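Week 7 notes: When the gripper closes on the wrong thing

Okay, this is the write-up of what I talked through in lab section, plus the parts I skipped when we ran out of time. It goes with the Plumora assignment. If you haven't opened the Plumora logs yet, do that first and come back, because I'm going to refer to them constantly.

1. The fault

Last term Obaidul Seneviratne was running our pick-and-place policy in simulation, 400 episodes in a batch, and the success number looked great. Then he sat down and watched a bunch of them (please do this, always, with snacks if you need them) and saw that in one batch the arm was pushing its fingers straight into the seat cushion. The episode still got marked a success! The target object had moved, the success check only asked whether it had moved far enough, and it had been squeezed out sideways like a watermelon seed.

So we had two problems stacked up. The arm was pressing into furniture, and our scoring was calling that a good day. I want you to keep those separate in your reports. Half of last year's class fixed the scoring and then wrote that the robot was fixed.

2. Why soft furniture is mean to us

Most of you learned grasping on a tabletop. A table is flat, it's at a height you know, and you can hard-code a floor for the gripper and get away with it for months. A sofa seat has a rounded front edge and a seam, and in our scenes the sofa gets placed at a slightly different height in every episode. Our safety floor was still the old tabletop constant. Nobody on the team had touched it, me included, and I'm the one who wrote it.

The Arkov scenes also randomize the lighting and the textures. With dark upholstery and a dark gripper, the depth estimate near the fingers gets ragged, and that's right where you need it most. Look at how little contrast there is around the fingers and how tightly the bowl and the flat white object sit together on the left side of the seat. If your approach is off by a little, the finger that was supposed to go beside one thing comes down on the other.

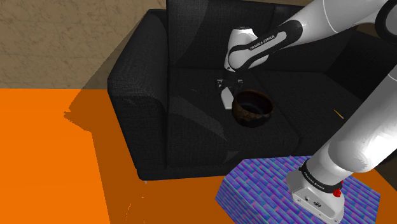
3. Reading the log

Open the Brendton viewer and load the fault batch. Ignore the camera panels for now and go to the contact force plot. We set the warning line at 300 and the hard stop at 800, both in the simulator's own force units, so don't go converting them to anything and then emailing me about it.

What you're looking for is a slow climb that starts before the gripper has been told to close. A normal grasp is flat, flat, flat, then a bump when the fingers meet the object. In the bad episodes the climb starts during the descent and sails past 300 with the fingers still wide open. That's the hand leaning on the cushion. It never gets to 800, so the hard stop never fires, and the planner happily carries on.

I missed this for a good while because I was plotting everything on one scale. Plot the descent by itself! It jumps right out.

4. What we changed

First, the floor is now computed from the scene at reset, from the seat height under the target, instead of being a constant sitting in a config file from the tabletop days.

Second, the warning line does something now. Before, it wrote a message and that was it. Now if the force crosses 300 while the gripper is open, the arm stops, backs straight up, and the episode is marked as a fault no matter where the object ends up.

Third, the success check asks whether the target is between the fingers and off the surface. You'd think we'd have started there. We didn't.

We reran the first 100 episodes with all three changes and the success rate dropped quite a bit, and I was happy about it, which I had to explain to a couple of people upstairs. The old number was padded with squeezed-out objects.

5. Before you try this on the real arm

Please don't treat the simulator's cushion as gospel. Ours is stiffer than any couch I've ever sat on, so a force limit that looks sensible in there may trip late on real foam. Start at low speed, keep one hand by the stop button, and keep the other hand out of the workspace. Yes, even to straighten the object. Stop the arm, then reach in.

6. For next time

Read the Khổng chapter on contact detection, just the first half. Then pick three fault episodes from the Plumora logs, mark the moment where you think the arm should have stopped, and write a paragraph on each saying which signal told you so. If you and your partner disagree on the moment, hand in both answers. Bring the plots on a laptop, since the projector in the lab eats thin lines.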